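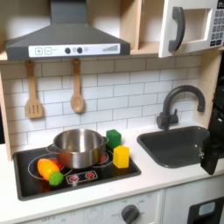
The Tirnside play kitchen, with both blocks on the worktop beside the pot.

Toy kitchens and the trouble with percentages

2019-08-09 | By Rhodri Phillips

The Tirnside group has put out a short report on Mollah, its method for teaching an arm to tidy blocks into a pan by copying people. They gave it 296 demonstrations and then 50 test runs, and the headline is that it failed only twice. I'd like to believe it. But all 50 runs used the same toy kitchen, and the report doesn't say how far the pot was moved between them, if it was moved at all.

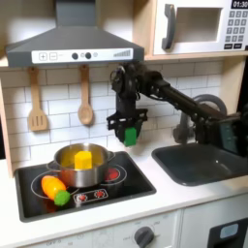 Green block in the gripper, yellow block in the pot.

The more useful table is tucked away on page 22. When the team swapped in a different pan, the score fell sharply, and they put this down to "lighting". Perhaps. Shiny metal is hard on any camera. I'd still want to see the same test with a dull pan before I accepted that as the whole story, and I have written to ask for it. 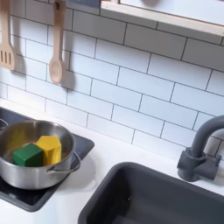 Does Mollah work out for itself which block to pick up first?
The order comes from the demonstrations. Everyone who recorded them in July was told to follow the same one, so the report can't show what happens without it.

Recent items
Trikholm gripper trials: a second look
What counts as a failed grasp?
Letters: July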